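Postow Hudec LLP
Careers > Open Positions > Paralegal, Family Law (Drokside office)

Posted Tuesday, March 8, 2022

Postow Hudec is hiring a full-time paralegal for the family law group in our Drokside office. The position is open because one of our paralegals moved to the probate group in December, and the work has been shared among the rest of the staff since then. The person hired will report to Tien-fu Pan, the attorney who manages the family law group.

About the office

The Drokside office has 11 attorneys and handles family law, probate and estates, and small business matters. The family law group is made up of four attorneys, three paralegals (including this position) and one legal assistant. Most of the work is divorce, custody, child support modification, adoption and guardianship. The group had 149 open family matters at the end of the year. A paralegal normally carries a share of those from intake through final order and is the person the client hears from most often.

What the job involves

Drafting petitions, answers, financial affidavits, parenting plans, proposed orders and routine motions for attorney review.

Collecting and organizing financial records from clients, including tax returns, pay stubs, bank and retirement statements and mortgage documents. A good part of the week goes to this.

Preparing discovery requests and responses and keeping track of what is still owed by either side.

Filing with the court electronically, and in person at the clerk's office when an original is required.

Calendaring hearings, mediation dates and response deadlines. All deadlines are entered twice, once by the paralegal and once by the legal assistant, and compared every week.

Putting together exhibit binders and witness lists for hearings, and attending hearings with the attorney when asked.

Answering client calls and emails. Paralegals do not give legal advice. Questions that call for it go to the attorney the same day.

Recording time daily in Trukgate, our billing and case management system. We will train you on it.

What we are looking for

At least two years as a paralegal or legal assistant. Family law experience is preferred but we will consider people from probate, bankruptcy or general civil practice.

A paralegal certificate, an associate degree or higher, or equivalent work experience.

Clear written English and careful proofreading.

Comfort with spreadsheets. You will be checking support worksheets and property lists, and the totals have to match the documents behind them.

Patience with clients who are upset, and the ability to keep what they tell you confidential.

A second language is helpful. It is not required.

You must be a notary public or be willing to become one within your first 60 days. The firm pays the application fee and the cost of the bond.

Hours and location

Monday through Friday, 8:30 a.m. to 5:30 p.m., with an hour for lunch. Overtime is occasional, usually in the week before a contested hearing, and is paid at time and a half. It must be approved by the supervising attorney. After the training period, paralegals may work from home one day a week if there is no hearing or signing that day. The office is on the second floor and has an elevator. Parking is provided.

Pay and benefits

Hourly pay, set according to experience. The range will be given to every applicant we contact for a first interview. Benefits are medical and dental insurance, a retirement plan with an employer match after one year, 11 paid holidays, and paid time off that starts at three weeks a year. We also pay for continuing education courses that are approved in advance.

How to apply

Send the following as a single PDF to the hiring address on our Contact page, with "Family Law Paralegal" in the subject line:

A cover letter of one page.

A resume.

A writing sample of no more than 5 pages. A motion, a memo or a letter is fine. Remove client names and any other identifying details before you send it.

Names and phone numbers for two people who have supervised your work. We do not call references until after the second interview, and we will tell you before we do.

Please do not drop off applications at the front desk. Recruiters, please do not contact us about this position.

What happens next

Applications are read as they come in. First interviews are by phone and take half an hour. Second interviews are at the office and include a short drafting and proofreading exercise. Everyone who applies will get an answer by email. The position stays posted until it is filled.

Postow Hudec is an equal opportunity employer. If you need an accommodation at any point in the application process, say so in your email or call the office manager.

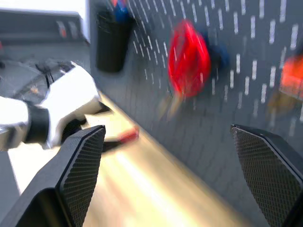 Other open positions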